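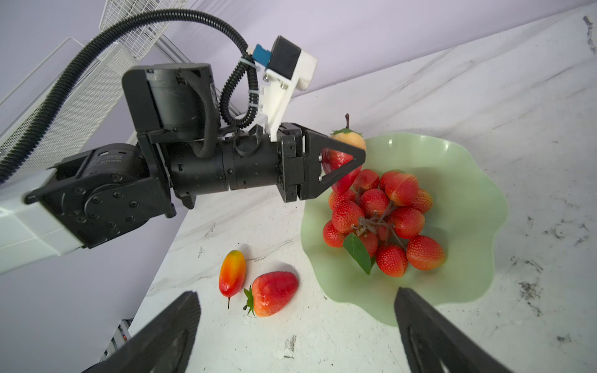 Home Guides Workplace Shop Floor Contact

How to Bring a Robot Arm into a Packing Room Without Losing the Packers

6 min read

Most advice on workplace automation is written by people selling it. I ran the gift and display packing room at Beltholm when the arms came in, and I would do several things in a different order now.

1. Write down the job before the vendor does.
Watch one full shift and note every task, including the dull ones. Our supplier described the work as "pick fruit, place in bowl." The packers also turned bruised-looking pieces to the back, untangled stems, wiped fingerprints off glass and caught wrong orders. None of that was in the quote, and all of it was still waiting for us afterward.

2. Pick one task and leave the rest alone.
Choose something with few shapes and a fixed container. A single artificial pear going into a bowl is a fair place to start. A bunch of berries on thin stems is a harder test, so ask to see it done with your own stock. The demo video will have used something easier.

3. Time the whole job.
Our brochure promised 24 bowls an hour. In the first month we got 17, and that left out the person laying out fruit beforehand and straightening the bowl at the end. Start the clock when the carton is opened and stop it when the lid goes on.

4. Name who stands next to it.
Someone will clear jams, reset the arm and answer for the output. Put that in a job description with a pay grade. At Beltholm it fell to Bernd Ostermann, who got a half-day of training and the same wage as before. He asked for a raise in June and was told the robot had made his job simpler. It had given him 2 jobs.

5. Get the staffing promise in writing.
"No one will be let go" can also mean that people who leave won't be replaced. Ask about hours, overtime and temps separately. We had 39 people on the rota and every one of them heard that speech differently.

6. Keep a manual bench.
Leave one table set up for hand packing, and use it every week. Skills go quickly, and so do the people who have them.

7. Set a date to decide.
Agree on what failure looks like before the arm is bolted down. Gunther Brandes, who signed for ours, never did, so each bad month became part of the settling-in period. We are still settling in.

Back to Guides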